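# Wrist camera gallery: the Emo arm learns to reach

I've been collecting examples for a small learning system, and a few of you asked to see what the thing gets fed. So here are some wrist views from Emo, my desktop arm, picked out of a folder that has gotten completely out of hand. I drive the arm myself, the computer records what the wrist camera sees along with where the joints are, and later on a model called Adovent tries to work out which move goes with which view. One recorded run is one example. My goal is 1000 of them, and as of this morning I have 471 (I checked twice, hoping I'd miscounted!). 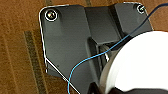
*Photo: Emo wrist camera / Stillarard project notes. Free to reuse with credit.*

A dark bracket with a couple of screws in it, and a thin blue cable going across. This view gives Adovent plenty to chew on: matte plastic, shiny screw heads, and one big white shape in the corner that blows right out to nearly pure white. I used to toss runs with glare like that. Then the model did badly on every bright afternoon, so now I keep them all and just mark them "bright" in the log.

I record in short sittings, 7 runs and then a break, because my driving gets sloppy after that and the model copies sloppy driving beautifully. You can see it in the plots later - a little wobble right before the fingers close, and it's my wobble. I have nobody to blame for that one.

The next view has the green cup in it, down at the bottom with a blurry dark finger poking in beside it. I love having something that color in the set. Against all the gray and brown it's a nice strong thing for the model to latch onto, maybe too nice. My first trained version got so attached to bright green that it did much worse on runs without any. I've been mixing in more plain ones to even things out, and I'm trying to keep cups of any color out of at least half the new batch.

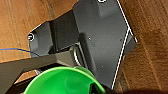
## How I sort the runs

Every run gets two labels before it goes in the folder: what I was trying to do, and whether I'd want the arm to copy it. The second one is harder than it sounds. A slow, clumsy reach that gets there in the end is still useful, so I keep plenty of those under "ok." Runs where I bumped the table go in a separate folder called Barrios, after the street I lived on when I started all this, and they don't get trained on at all for now. I'd like to use them someday to teach the model what a bad move looks like, but I haven't settled on how.

File names are just a running number. I tried putting the task in the name and ended up with three spellings of "pick up," so the labels live in a plain spreadsheet now and I'm much happier.

A trained version takes most of the night on my old computer. I start it after dinner, go to bed, and look at the results over breakfast with the sound of the fan still going in the other room. The last one could reach toward the right spot pretty reliably but hesitated at the end, opening and closing a tiny bit like it couldn't make up its mind. My guess is that I do the same thing when I drive,
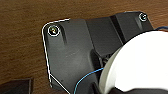 so the plan for October is to slow down on the approach and then commit. I also want more variety in the backgrounds. Brown wood is lovely to look at but I don't want Adovent deciding that the whole world is brown wood, so I've got a gray mat and an old striped dish towel waiting their turn.

The other job on the list is timing. The camera and the joint readings drift apart a little over a long run, and I only caught it when I played one back and the fingers were closing before the numbers said they should. Shorter runs help a lot. I've started trimming the dead time at the front too - all those seconds where I'm putting down my coffee and finding the controls.

I'll add another batch to this page when I pass the halfway mark, which at my current pace should be pretty soon. If you collect your own runs and have a spreadsheet layout you like, please send it over, mine is getting very wide.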